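Minami Laundry, 393 Elden Road, Erner
Frequently asked questions
Last updated May 2025

What are your hours?
The doors unlock themselves at 5 am and lock themselves at 11 pm. Last wash goes in an hour before closing. The door timer has no feelings and can't be reasoned with through the glass, although people do try. You can always get out after 11, you just can't get back in, so take your keys off the folding bench before you leave.

Do I need coins?
You can use coins or tap a card on the reader beside each machine. The change machine takes fives, tens and twenties. It doesn't take fifties, and it doesn't take fives that have been through the wash in somebody's jeans, however fitting that might seem.

How hot is a warm wash?
Warm is 40 degrees. Cold is whatever comes out of the pipe, so in July it means cold. Hot is hot, and if you've brought a woollen jumper anywhere near it we'd like a word with you first.

Can I wash a doona?
Use one of the big machines along the back wall. A queen doona fits and a king goes in with some persuasion. If you have to put your knee into it, it's too full, and it'll come out with a dry patch in the middle the size of a dinner plate. Feather doonas need a long go in the dryer, and you should stop and shake them out a couple of times or you'll end up with a bag of damp meatballs.

What about cleaning cloths, tea towels and mop heads?
Cloths and tea towels are fine in any machine. Wash microfibre separately from towels. It picks up lint from cotton and then spends the rest of its life handing it back to your windows. Skip the fabric softener too, it coats the fibres and they stop absorbing anything. Mop heads go in machine one only, in a mesh bag. The sign above machine one says the same thing in larger letters. 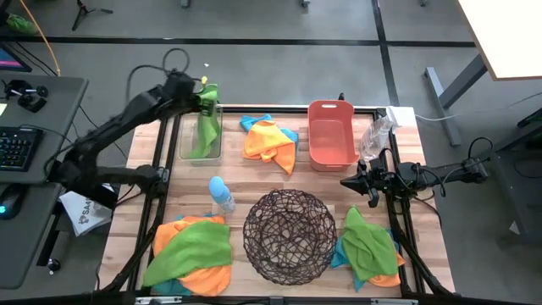 Green microfibre cloth with a clear plastic bin.

Shake out anything sandy or crumbly over the bin outside before you load it. Cloths that have had metho, turps, linseed oil or petrol on them can't come in at all, washed or otherwise. Oily rags can heat up in a dryer and carry on heating after you've folded them, and Takeshi Katayama, who owns the place, would like to go on owning it.

Can you do my washing for me?
Drop it at the counter before noon and it's ready the next morning, washed, dried and folded. We charge by weight. We sort lights from darks, but we don't know that your red T-shirt is new and we can't tell by looking at it. Tell us, or put it in its own bag.

Do you iron?
Business shirts and pillowcases. We gave up on pleated skirts some years ago and everyone has been happier.

The dryer took my money and my clothes are still wet. What now?
Clean the lint filter and try again. If it's still sulking, write the machine number in the book on the counter with your name and phone number, and we'll refund you. Please don't kick dryer four. It starts no faster for being kicked, and the dent makes the door stick. 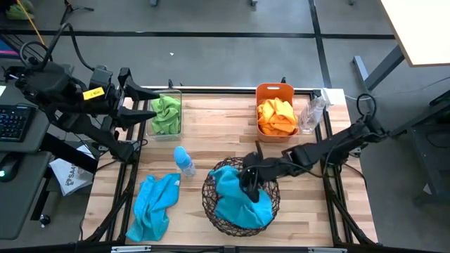 Where do I park?
Use the car park off Lavach Lane, behind the building. The bays marked with an M are ours and you can stay for two hours. The spots out the front belong to the council, which takes a close interest in them.

Can I leave my washing and come back?
Go and get a coffee by all means. If your cycle has finished and every machine is busy, other customers are allowed to lift your things out onto the bench after ten minutes. They're asked to be decent about it. If the thought of a stranger handling your undies bothers you, set an alarm on your phone.

I left something behind. Do you still have it?
Probably. Lost property is kept for a month and then goes to the op shop. Single socks stay on the line by the door indefinitely, as a kind of gallery. Claims are accepted on the honour system.

Who do I complain to?
Tetsuya Takeda is at the counter most mornings and listens very patiently. Otherwise, use the book. Compliments may go in it as well. There's plenty of room.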